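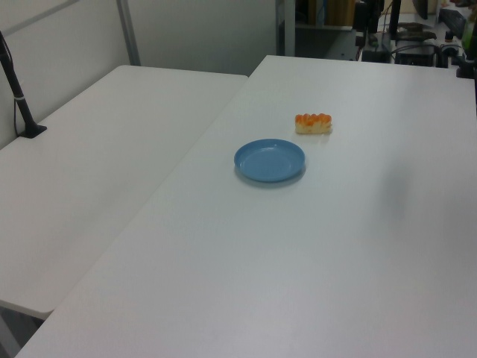

The new spirit gum remover takes longer to work than the old one and leaves less redness along the brow bone, according to a reader comment posted under the Floddale product notice on Thursday. The same reader asked whether the change also affects the wax used to cover eyebrows for character makeup.

It does. Floddale has revised both halves of its brow-cover kit, sold to costume and stage makeup users under the Melurer name. The remover now has an oil base in place of alcohol. The wax has a higher melting point and is meant to stay put under stage lights through a full performance.

Kits from batch 2679 onward contain the new formulas. The batch number is printed on the bottom flap of the carton and on the crimp of the wax tube. Older stock remains on sale and the two versions can be used together, although the old remover needs 2 passes to lift the new wax.

Ostik, which supplies the adhesive in the kit, has left its formula as it was. Drying time before powder is applied is also the same.

Floddale tested the revised wax on 116 wearers, most of them with medium or heavy brows. Each wore the full cover – adhesive, wax, sealer and cream foundation – for one evening. The company reported lifting at the outer end of the brow as the most common fault, usually where the hair had not been combed flat before the first coat. It has not published results for wear over several days in a row.

The kit still comes with one spatula and one spoolie brush. The sealer bottle is now 200 ml, and the pump has been replaced with a screw cap. Users who decant sealer into a palette should close the bottle between coats, as it thickens in open air.

Kwiatkowski will carry the revised kit in its stores from October. Refills of the wax will be sold separately – the remover will not, at least for the first season.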